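# The Rose Cloth

By the time I came to sort out my aunt's dishes, the rest of the family had already agreed that I would. It was done in a group message while I was on the train from Reinholz. Cousin Wiston (named after the town where his parents ran out of gas) wrote that I had "an eye for things." In our family this means you own a car with a hatchback.

My aunt was moving to two rooms in Birkberg with one cupboard. She had measured the cupboard herself and written down the result on the back of a pharmacy receipt: 80 centimeters wide. The depth she had left out as a private matter.

"Everything that matters goes on the table," she said. "Then we decide."

We spread the rose cloth first, the one with the big red outlines, because she would not decide anything on a bare table. Then the dishes came out. I had eaten from most of them and could not have described one.
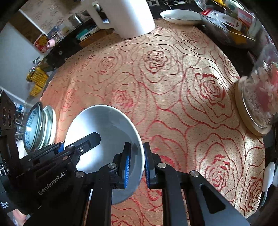

*Gerd Kettler*

"That bowl is from your uncle," she said.

"From him or belonging to him?"

"He won it."

My uncle never won anything, as far as I knew, apart from a long argument with the Kaseck bus company over a refund. But she held firm. There had been a raffle, in October, in a hall with bad heating. First prize was a bicycle. He had ticket 309 and came home with a white bowl under his coat, walking like a man who had stolen a goose.

"What did he say?"

"He said you can't put soup in a bicycle."

So the bowl stayed. This was going to be the difficulty. Every dish had an uncle in it somewhere.

The blue-and-white plate had been a peace offering from a neighbor, though the war itself had been forgotten. The plain white plate had no story at all, and I proposed it for the charity box with real hope in my voice. My aunt looked at it for a long time.

"It never gave me any trouble," she said, and that was the plate accounted for.

I tried arithmetic. I said that a person living alone might need two plates, possibly three if she was expecting me. She said she was not expecting me. I said that in Birkberg there was a dining room downstairs, with dishes of its own. She had seen those dishes, she said. They were the kind you could drop.

Around noon she sent me to make tea and rearranged the whole table while I was out. When I came back, the things I had pushed toward the door side were in the middle again, looking settled.

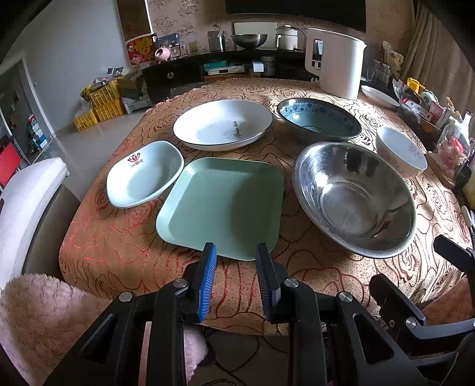
*What was left after the first round.*

"You've moved the green one," I said.

"It wanted to be in front."

The square green plate was mine, in a way. I had given it to her when I was 7, out of my own money, having been told she liked green. She did not like green. She told me so now, quite gently, after all those years, and then said it was coming to Birkberg and I could stop making that face.

"And the steel bowl?"

"Dough."

"You haven't made dough since Uncle died."

"It should have somewhere to be made, in case."

I wrote "steel bowl — yes" on my list. The list had two columns, and the second one still had nothing in it but its heading. The big oval plate with the writing on it she asked me to read to her, and I said I couldn't make out the script. She said neither could she, she had been waiting for someone to visit who could. That was a yes too.

In the afternoon Wiston called to ask how it was going. He had found a dealer who might give us 2,000 for the lot, if there was anything old in it. I passed this on. My aunt asked whether the dealer would be taking Wiston as well, and at what price.

We wrapped until it got dark. She handed me things and I rolled them in newspaper, and she corrected my rolling. The bowl from the raffle she did herself, in a cardigan. On the lid of the first box she had me write her name, then the new address, then FRAGILE, then, after some thought, NOT FOR SOUP YET.

When the table was clear she folded the rose cloth into a square and held it against her front with both arms.

"How wide did I say that cupboard was?"

I told her.

"Well," she said, "you have a cupboard."

It's in my hallway. She calls on the first of the month to ask what I've been eating off.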